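Irkbridge Reuse Shop – progress report to the Runell Fund
Sep 14, 2018

The shop at Irkbridge has now been open for two months. August was busier than planned, mainly small furniture and kitchenware.

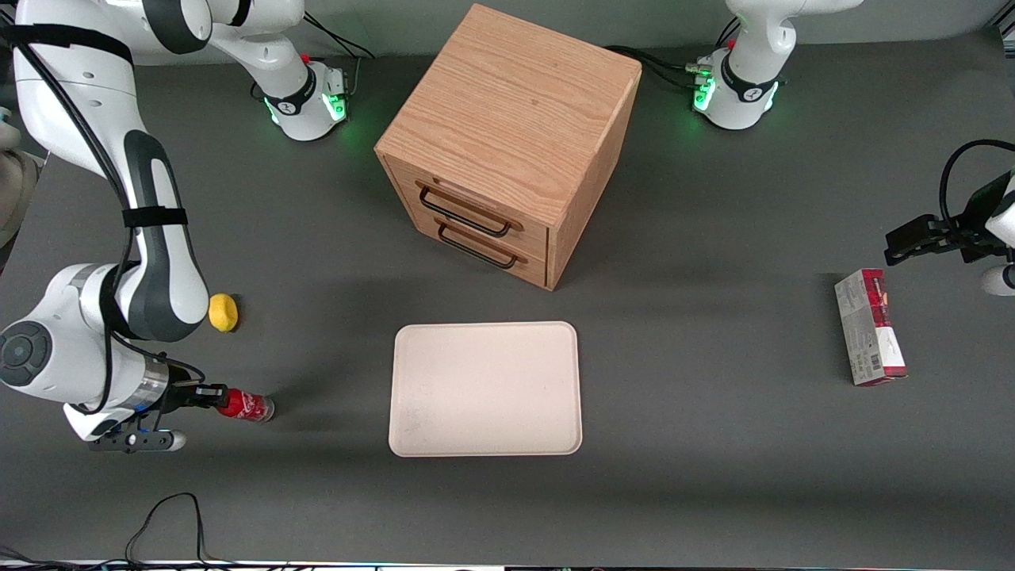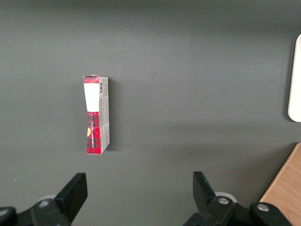

Income for August came to £800 after rent. We had 60 donations, most of them from Jitolville, and turned away two sofas with no fire labels. The Papadakis van hire is paid up to the end of the quarter.

Still to do: the shop sign, the second till and a proper rota for Saturdays – the present one relies on too few people. We would like to move the unspent training money to shelving, if the Fund agrees.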